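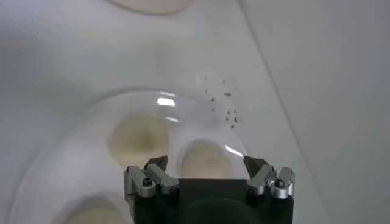 Reheating steamed buns without turning them to rubber

I ruined so many buns in the microwave before I got a little electric steamer! Fill the base with water up to the line, switch it on and wait for real steam — don't rush this bit. While it heats, set your buns out on a big plate so they're ready to go. 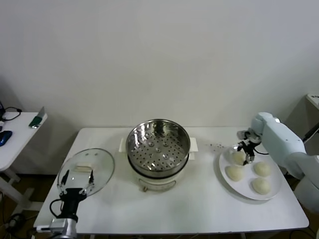

Four buns on the plate, lid up, basket ready to load.

Leave a finger's width between them in the basket (they puff up), put the lid on and give them 2 minutes, or a bit longer straight from the fridge. Tilt the lid away from you when you open it — that steam bites. Then eat them right away!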